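About Us — Majimbun Shoe Care and Repair

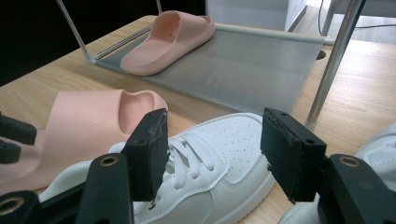
A white lace-up sneaker and a pink slide on a light wooden table.

Welcome, and thank you for stopping by our little corner of the web! Majimbun is a neighborhood shoe shop of the old sort, where you can bring in a pair that has seen better days, have a chat at the counter, and leave with a paper ticket and a fair idea of what can be done. We clean, stitch, glue, re-lace and re-sole, and we also keep a small shelf of everyday shoes for sale near the front window.

The shop was started by Janaína Camargo and Daithí Costello, who met at an evening class in leatherwork and spent most of it arguing over thread. Janaína had grown up around boots and dress shoes. Daithí wore sneakers to everything, weddings included, and could never find anyone willing to look after them properly. So from the first week we took in sneakers and sandals right alongside the good leather pairs, and they now fill more of our racks than anything else.

White sneakers are what we get asked about most. Those little ventilation holes over the toes are lovely on a warm day, but they do collect dirt, and we go over them with a soft dry brush before any cleaner comes near the shoe. The laces come out and are washed on their own. Soles get a separate brush and a good deal of patience (Nivaldo Furtado, our finisher, has plenty — he will happily spend 30 minutes on one pair of heels and edges while the radio plays).

Slides are simpler, though they deserve some care too. Most want a wipe with mild soap, a rinse, and a night of drying away from the heater. Please don't leave them on a sunny dashboard! Every summer we see a few that have curled up like potato chips, and there isn't much we can do for them at that point.

When you come in, we put your shoes on the table and go over them with you. We'll tell you the price before we start, and if a repair would cost more than the shoes are worth to you, we'll say so. Cleaning usually takes 4 working days and sole work takes 10, a little longer in November and December when everybody remembers their winter boots at once.

Oona Salminen looks after the counter and the phone, and she is the person to ask about laces, insoles and odd sizes. If you have shoes you no longer wear, she'll gladly take them for our giveaway rack too, as long as both halves of the pair are present.

We're open Tuesday through Saturday, and there is a bench by the door if you'd like to wait while we change your laces.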